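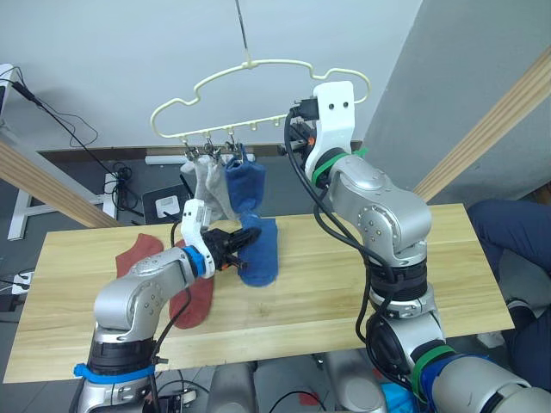
Clellimik Help > Two-arm setups > Faults and stops

Left gripper lets go of socks after 20 minutes

Asked by Jayanthi Naidu

We have a two-arm rig pegging socks on a hanger. Blue band on the left arm, green on the right, so even I can tell them apart. For the first 20 minutes it behaves like a well-raised child. Then the left gripper starts opening by itself on the way up to the clip, and the sock goes on the table. No alarm, no stop. The log says 416 and the arm carries on, solemnly hanging up nothing.

I have swapped the socks (thick, thin, my own) and restarted Skedetach twice. Restarting buys me another 20 minutes. Grip force is set to 60. Any ideas before I go back to doing it by hand?

2 answers

Rajan
Have you tried turning the force up?

Lakshmi Bangera (accepted)
Please don't turn the force up. 416 is the gripper losing its signal for a moment, and on older Skedetach versions the default when that happens is "open". Lovely for freeing a trapped finger, poor for laundry.

Power down and look at the cable where it loops along the upper part of the arm. Ours was pulled tight each time the wrist turned and had worked the plug half out. Reseat it, leave more slack, tie it below the joint. Then set signal loss to "hold and stop", so it at least has the decency to halt.

Also, if someone sits beside the table while it runs, move their chair back until this is sorted. An arm that ignores one fault may ignore the next, and knees are dearer than socks.

Jayanthi Naidu replied: Plug was hanging on by good manners. Two hours now and no 416. Rajan, I did try it. It dropped them harder.

Last updated: January
Contact | © Clellimik Help | Back to top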